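Where the Lunch Goes: Leftover Food and Shared Kitchen Habits in a Student Residence

Project report, Household and Community Studies
Group members: Sorcha Lenihan, Fergal Brennan, Ayane Wada, Loredana Gentile
Supervisor: Morag Mackay

1. Background

Purves House is a student residence with seven shared kitchens. Each kitchen has two refrigerators, one freezer, a stove, a sink and a set of cupboards with locks. Students buy their own food and mostly cook for themselves. The residence pays for trash pickup by weight, and the bill has gone up every term since the building opened.

Three of our group live in Purves House. We had all noticed food being thrown out that looked fine to eat, and we had all thrown some out ourselves. When we had to pick a topic for this course, we decided to find out how much food was being wasted, what kinds of food they were, and why people said they threw it away.

We read two earlier reports by students in this department before starting. One was on dining halls, where the waste is mostly plate waste. The other was on family homes, where most of it was bread and vegetables. Neither one looked at shared kitchens, where several people store food in the same refrigerator and do not eat together.

2. Questions

We set out to answer the following:

What foods are thrown away most in the shared kitchens?
What reasons do students give?
Does a shared shelf for unwanted food change how much is thrown away?

3. Method

The project ran for eight weeks. In the first four weeks we only measured. In the last four weeks we put a shared shelf in four of the kitchens and left the other three as they were.

Each kitchen was given a separate lidded bin for food. We used the Panitz model because the lid closes by itself and the residence already had a supplier for the liners. The bins were emptied every Wednesday evening. Two of us weighed each bin and sorted the contents on a plastic sheet in the yard behind the building. We used gloves and a hanging scale borrowed from the department.

Items were put into one of six groups: bread and grains, fruit, vegetables, meat and fish, dairy and eggs, and cooked meals. Sauces and anything we could not identify went into a group called other. Peels, bones, tea bags and coffee grounds were weighed but left out of the results, as they are not normally eaten.

We also handed out a paper survey, and 113 students returned it. It had ten short items on shopping, cooking and storage, and one open space for comments. Names were not asked for.

Fergal and Loredana then held short interviews with students who had ticked a box saying they were willing to talk. The interviews took place in the kitchens, usually at dinner time, and lasted from ten minutes to half an hour.

4. Problems during the work

The second week of weighing was partly lost. The cleaning staff had not been told about the new bins and emptied two of them on Tuesday. We wrote a notice and taped it to the lids, and it did not happen again. For those two kitchens we used the average of the other three weeks in the first period.

Some students put packaging in the food bins. We took it out before weighing where we could, but yogurt pots and sauce bottles with food still in them were difficult. We decided to weigh the full container and subtract the weight of an empty one of the same type. This was slow, and on two evenings we ran out of daylight and had to finish under the porch.

A few people also told us they had stopped throwing food away in the kitchen because they knew we were looking, and were using the trash can in their bedroom. We do not know how many did this.

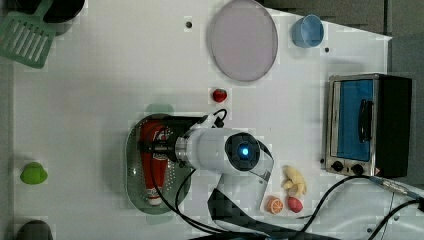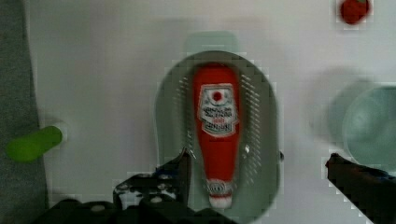
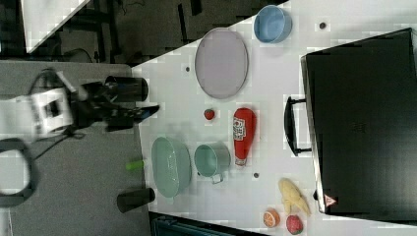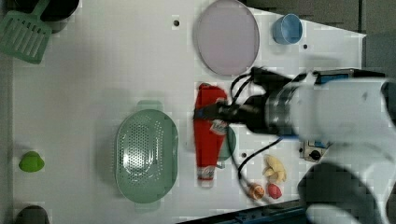

Figure 1. Tabletop items. The second picture shows a ketchup bottle in a colander.

5. Results

5.1 What was thrown away

Over the first four weeks the bins from all seven kitchens held 1413 separate items that we counted as edible food. Vegetables were the largest group, followed by bread and grains, then cooked meals. Meat and fish were the smallest group. Students said in the interviews that meat was the most expensive thing they bought and they planned around it.

Within vegetables, bagged salad came up more than anything else. Many bags had been opened and about half used. Peppers, cucumbers and herbs were also common. Potatoes and onions were rare, although nearly everyone buys them.

Bread was usually sliced and usually the end of the loaf. We also found a lot of cooked rice and pasta. In the survey, most students said they did not measure rice or pasta before cooking.

The group called other was mainly sauces. Ketchup, mayonnaise and pesto were the main ones, and pesto was almost always moldy. Ketchup was thrown out at the end of term, when people cleared their cupboards to go home, and there were often several open bottles in one kitchen.

5.2 Reasons given

The most common reason in the survey was that the food had gone bad before the student could eat it. The second was that the student had forgotten it was there. The third was that the date on the package had passed. Fewer students said they disliked the food or had cooked too much, which does not match the amount of rice and pasta in the bins. We think some students count leftover rice as food that has gone bad, because that is its state by the time they throw it out.

Package size came up often in the open comments. One student wrote: "I want one carrot. The store sells a kilo." Another wrote that she bought the larger bag of everything because it was a better price, and threw the difference away.

Storage was the other main complaint. Each student has roughly half a refrigerator shelf. When the shelf is full, new food goes in front and old food is pushed to the back. In the interviews, students on the lower shelves said they lost track of their food more than students at eye level, but we did not measure this by shelf.

5.3 The shared shelf

The shared shelf was one refrigerator shelf and one cupboard shelf, both marked with yellow tape. Anyone could leave food there and anyone could take it. We asked people to write the date on a sticker. Purves House also has a residents' message board called Ollia, and we posted there when the shelves opened.

In the four kitchens with a shelf, the weight of edible food in the bins went down in every week of the second period. In the three kitchens without one, it stayed close to the level of the first period, apart from the last week of term, when it rose in all seven.

Use of the shelf was uneven. In two kitchens it was busy within a few days. In one it was used mainly for food nobody wanted, such as old spices and a jar of beets that stayed there for the full four weeks. In the fourth, two students did nearly all of the giving and taking between them.

Dry goods and canned food moved fastest. Opened items were taken much less often. Several students said they would not eat from an opened package unless they knew who had left it.

6. Costs

The tape, stickers, bin liners and printing came to $800 less than the limit the department allows for a project of this kind, mainly because the bins were lent to us by the residence. The largest single cost was gloves. The labels came from Dedisico, and we would choose a different type next time, as the glue did not hold in the cold and many of the stickers were found at the bottom of the refrigerator.

7. Discussion

The shared shelf seems to have helped, but our numbers are small and the two periods are not fully comparable. The second period was closer to exams, when students cook less and eat more ready meals. The kitchens without a shelf give some check on this, but three kitchens is not many.

We were surprised by how much of the waste came from food that keeps well if it is handled right. Bread can be frozen, and each kitchen has a freezer, but the freezers were mostly full of ice and forgotten bags. Ayane defrosted the one in her own kitchen during week six and it was filled again within days, this time with bread and vegetables.

8. Recommendations to the residence

Keep the shared shelves and extend them to all seven kitchens.
Defrost the freezers at the start of each term.
Put a measuring cup for rice in each kitchen.
Set out a collection box for sealed food in the last week of term.

Morag Mackay has passed a copy of this report to the residence office. The survey form and the weekly weighing sheets are kept with the department and can be requested there.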